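# Notebook, Apr 10, 2018: bed height, day two

Good morning for it. The slats for the Toft frame came back from the saw last night and they fit without any sanding at all, which has never happened to me before! I'm writing this up before lunch so I don't lose the details like I did with the window seat.

Where things stand: the question is still how high a bed wants to be in a small room. We've been treating 18 inches to the top of the mattress as the normal height because everyone does, and then we push the storage drawers into whatever is left underneath. Frida Egilsson said on Monday that we had it backwards and should decide what goes under the bed first. I argued with her for most of the afternoon and then went home and measured my own bed. She's right. I have a full foot of dust and one suitcase under there.

## Low frame

Lay on it for a good while with the lights off. Lovely. The room feels twice as tall, the window is suddenly enormous, and the sloped ceiling at the Grirkside flat (we've chalked the slope on the wall here at full size) stops being a threat to your forehead. Getting out is the trouble. I can do it, Frida can do it, but my knees had opinions the third time. Anyone with a bad hip would hate us.

Also cold. There's a draft along the floor that I never noticed standing up. Put a candle down there and the flame leaned toward the door the whole time. Worth checking in the real flat before we promise anyone a low bed on that side.

## High frame

Top of the mattress at 31 inches, more or less kitchen counter territory. I expected to dislike it and I was wrong, I love it. You climb in! It feels like a ship. Two full-depth drawers go underneath with room for a blanket shelf at the foot, and that takes the chest of drawers out of the room completely, so you get a whole wall back.

Problems so far:

- Bedside table has to grow to match. The Cason one we like is much too short and you end up reaching down for your water like you're fishing.
- Making the bed against the wall is miserable. Tried it twice, swore twice.
- It squeaks. I think it's the center rail and not the corner brackets, but I've been wrong about squeaks before. Felt strip between rail and slats is the next thing to try.
- A small kid falling out of this is a real fall. Fine for Grirkside, wouldn't do it in a family house without a rail.

## Middle frame

Have to be fair to the middle one. 24 inches, one row of shallow drawers, ordinary to get in and out of. Sheets and sweaters fit, a winter comforter doesn't. I keep wanting to call it dull, but I slept 11 minutes on it by accident, so it can't be that bad.

Drawer fronts: we ran the light oak-colored finish past three kinds of lamp and the warm one wins easily. Under the cool lamp it goes a bit gray and sad. I'd like to keep the rounded corners everywhere a shin might pass, including the foot end, where I have already collected a bruise from the square one.

Costs are still loose. Skostalis quoted 285 for a set of runners that take the weight of a full drawer, and the cheaper set at 203 gets sticky once you load it with books. I loaded both with the same books, same order, and it wasn't close. If the high frame goes ahead, I'd spend the extra and save it on the headboard, which can be a plain padded board on two hooks.

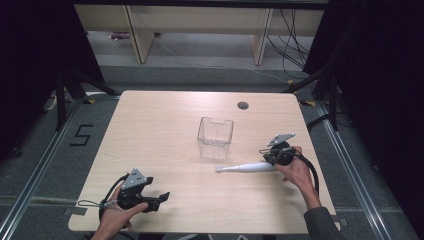

## To do

1. Felt on the center rail, then roll around on it and listen.
2. Ask Toft if the slats can come some 7 millimeters shorter. They fit now, but in a damp summer I'm not so sure.
3. Mock up a taller bedside table out of boxes. No need to build it properly until we know the height.
4. Candle test at the Grirkside flat, along the window wall and by the door.
5. Get Frida to spend half an hour on the high frame with a book and a cup of tea. She says she's a low-bed person. We'll see!
6. Find out what the owner keeps under the bed at the moment. Should have asked this in October when we took the first measurements, and I can't find it anywhere in my notes.

Left the mattress on the high frame overnight. Please don't move it, the chalk marks on the floor line up with the legs.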